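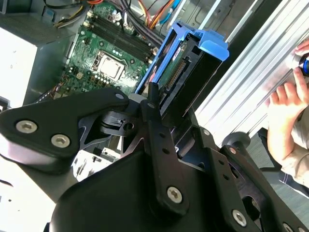
Adjunto 1. La pinza con la punta de un dedo apoyada en la bandeja azul, torre abierta.

Asunto: la pinza se abre sin orden durante la extracción de discos
Producto: pinza Feleck, controlador Jinen
Instalación: Ponano, celda de desmontaje de ordenadores
Prioridad: alta
Estado: en espera del fabricante
Abierto por: Þórarinsdóttir

Descripción del problema

Buenos días. Les escribo por un fallo que tenemos desde agosto y que no hemos podido resolver con el manual. El español no es mi lengua materna, por favor pregunten si algo no queda claro.

La tarea consiste en sacar el disco duro de una torre de sobremesa. El disco va en una bandeja de plástico azul con una lengüeta de liberación. El robot se acerca, cierra la pinza sobre la bandeja, espera la confirmación de fuerza y tira hacia fuera. En el ciclo afectado la pinza confirma el agarre con normalidad, pero durante el tirón el controlador pierde el valor de fuerza y los dedos se abren. El brazo sigue la trayectoria como si llevara la pieza y el programa no da ningún error hasta el final del movimiento. La bandeja se queda a medio salir, o cae dentro de la caja, sobre la placa base.

Lo considero también un asunto de seguridad. La pinza se abre con velocidad completa y en esta celda trabajamos de cerca, con las manos cerca de la torre.

Configuración en el momento del fallo

Fuerza de cierre: 60 % del máximo
Tiempo de espera de la confirmación: 1000 ms
Velocidad del tirón: 20 mm/s
Parada por pérdida de pieza: activada

Pruebas realizadas

1. Reinicio del controlador Jinen y nueva referencia de la pinza. Sin cambio.

2. Revisión de los tornillos de las articulaciones, uno por uno, con la llave Allen. No encontré ninguno flojo. Los pasadores tampoco tienen juego que se note con la mano.

3. Cierre y apertura en vacío, fuera de la caja, una serie de 20 ciclos. No falló ninguno. Por eso pensé que el problema dependía de la posición del brazo o de algo dentro de la torre.

4. Acercamiento lento en modo manual, parando delante de las bahías.

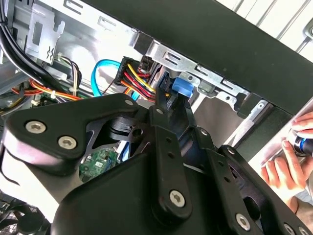

Adjunto 2. Paso entre la pinza y las bahías: cable SATA azul y conector de alimentación negro con sus hilos.

En esta zona queda poco espacio. Quise comprobar si un cable podía empujar una de las bielas durante el tirón y hacer que la lectura de fuerza saltara. Aparté los cables, los sujeté y repetí la extracción. El fallo apareció igual, así que no creo que sea la causa principal, aunque no lo puedo excluir del todo.

5. Cambio del ángulo de entrada, con la muñeca más inclinada hacia la jaula de discos. Con este ángulo falla menos, pero falla. En el registro se ve que el valor de fuerza baja a cero en una sola muestra y vuelve después, cuando la orden de apertura ya salió. Una pieza que se pierde de verdad no da esta curva.

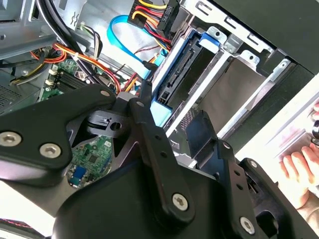 Mi sospecha es entonces el cable de señal de la pinza en el paso por la muñeca, o bien el filtro del controlador, que acepta una muestra sola como pérdida de pieza. No he abierto la muñeca, porque el precinto de garantía está en la tapa y prefiero tener antes su permiso por escrito.

Medida provisional

He quitado la apertura automática en caso de pérdida de pieza. Ahora el brazo se para con la pinza cerrada y alguien tiene que liberar la bandeja desde la consola. La celda trabaja más despacio, pero no ha vuelto a caer ninguna bandeja.

Lo que pedimos

Confirmar si podemos abrir la tapa de la muñeca sin perder la garantía.
Decirnos si el filtro de la señal de fuerza se puede cambiar desde el menú de servicio, y con qué valor.
Enviar un cable de señal de repuesto.

El registro completo del controlador está subido en el mismo ticket. Si necesitan otra prueba con el ángulo de entrada original, la puedo hacer por la mañana, antes del turno.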